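Spend the first money on the table

Annick Collet, Jan 30, 2023

Every time a food business near Drirkmont asks me what robot to buy, I find myself talking about bowls. I can't help it! The arm is the exciting bit, I know, and I still get a small thrill each time one is lifted out of its crate. But the most useful line in our whole budget at Preltach last year was the one Mathis Moulin wrote in pencil at the bottom of the sheet: "props, boards, tape, trays". He put 106 pounds against it and we all laughed. By November we would have happily put in five times that.

A kitchen arm earns its keep by handling awkward things, and you only find out which things are awkward by putting them in front of it, again and again, in slightly different places. That takes crockery. It takes a surface you can mark up and then mark up again when you change your mind, and a roll of blue tape does that job as well as any printed mat I've been quoted for.

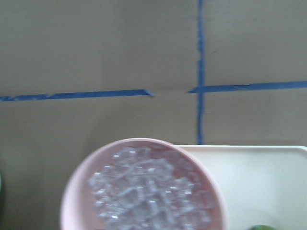
Ice in a pink bowl beside a white tray, with tape marking out the work surface.

Ice is a lovely example of why I'd plan this way. It glitters, you can nearly see through it, and the cubes sit jumbled together so there is no obvious one to go for. A supplier's demonstration with neat cardboard boxes tells you very little about how their kit will cope with a heap like that. So ask to try your own awkward thing before you sign, and take it with you in a cool bag if you must. Ginette Fleury did just that at Gelwood and came home with a much shorter list of suppliers, and a much better one.

Now for the numbers, which people always want. We had 3,000 pounds set aside for everything apart from the arm itself. Bastien Gaillard wanted most of it to go on a second gripper, and he argued for it well. I argued for a good sturdy table, decent lamps and a cupboard full of ordinary kitchen things, and we ended up spending 1,555 on those and keeping the rest back. I'm so glad we did. When we finally chose the gripper we knew what it would be asked to pick up, and we chose a different one from the one in the first quote.
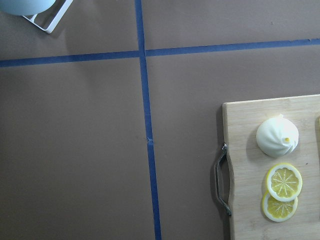
Bun and lemon slices on a wooden board with a metal handle.

Look at the range of shapes on one board. A domed bun with pleats on top wants one sort of approach, and thin flat slices lying over each other want quite another. If I were writing a buying plan from scratch I'd start with pairs like these and work backwards to the machine. Tamara Costache does it on index cards, one item to a card, and spreads them over her desk before she opens a single catalogue.

There is a fair case against me. Leclerc, the bakery over the road, bought a complete cell, had it running in 2 weeks and love it. If you make one product in one size, do what they did and enjoy it. Most small kitchens I visit change the menu every season, though, and for them the table is the part that stays useful whichever arm stands beside it.

So when your budget comes round, put the cheap line at the top and be generous with it. And buy more tape than you think you need, we ran out in the first month.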